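Contents | Previous | Next | Glossary

Chapter 2
Containers and Trade

Before the railroad reached Mostport, goods moved in whatever people could weave, sew or nail together. Farmers sold by the basket, and a basket in Rosard held less than one in Mostport – a steady cause of quarrels. 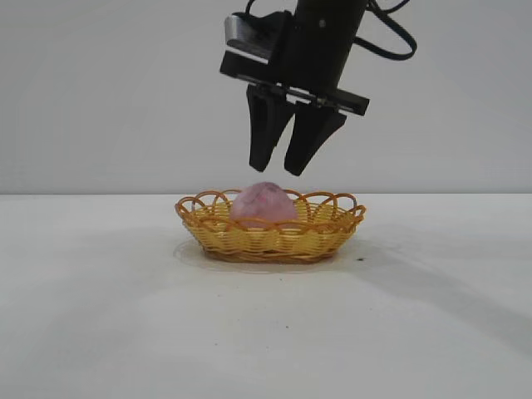 Figure 2.1 A small woven basket.

Town records list 40 basket makers.

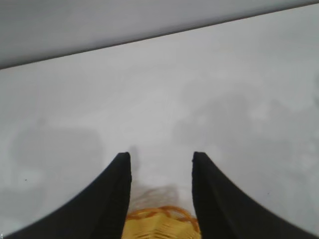

Dyes came later. Sellers marked their goods by color, and yellow, as on the object here, is easy to pick out on a pale tabletop.

Shares 98 | Comments 2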